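A Nose Round the Erkmont Stone Open Day

I'd been meaning to go to the Erkmont open day for years, and this October I finally got my act together and dragged Hanne Fogh along with me (she's doing up her bathroom and has opinions about grout). It's a fair trek out past Hernitz and the signs give up on you after the second roundabout, so allow extra time!

We got there just after ten and the car park was already full. Chathurika Kanagaratnam took our group through the yard first, where they keep the big uncut blocks under tarpaulins. She's been there since the days when it was all gravestones and doorsteps, and she answered everything, even my daft one about whether marble smells when you cut it. (It does, a bit, like a wet pavement.) They had 384 slabs in stock that morning, and Hanne wanted to look at every single one.

The saw shed was loud and cold and I loved it. Then it was tea and a very decent flapjack, and on to the showroom, which they've filled with little corners made up with different stone and wall finishes so you can see how things go together. Some of it is very beige. The Iltus range is lovely if you like grey, and the Dauda greens were nice too, but at 454 a metre I kept my hands in my pockets.

My favourite by miles was the dark brown marble with the pink wall. I'd never have put those two together and now I want it in my hall.
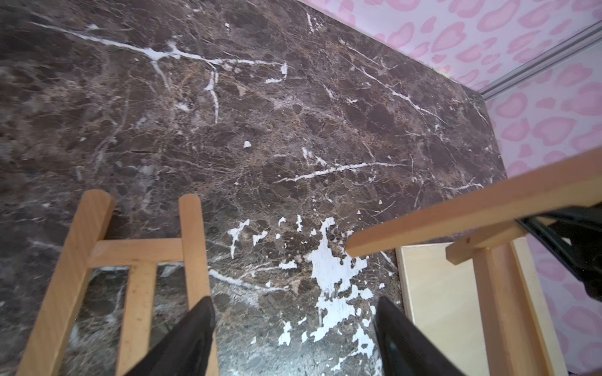
Chocolate brown marble with white veins, against the pink leopard-style wall.

Hanne thought the pattern was too much. I think she's wrong, and I told her so all the way round the offcuts bin, where I bought 2 pieces of something creamy to use as cheeseboards. They weigh a ton. Take a proper bag if you go, and get there before the flapjacks run out, as they'd all gone by the time we came back through.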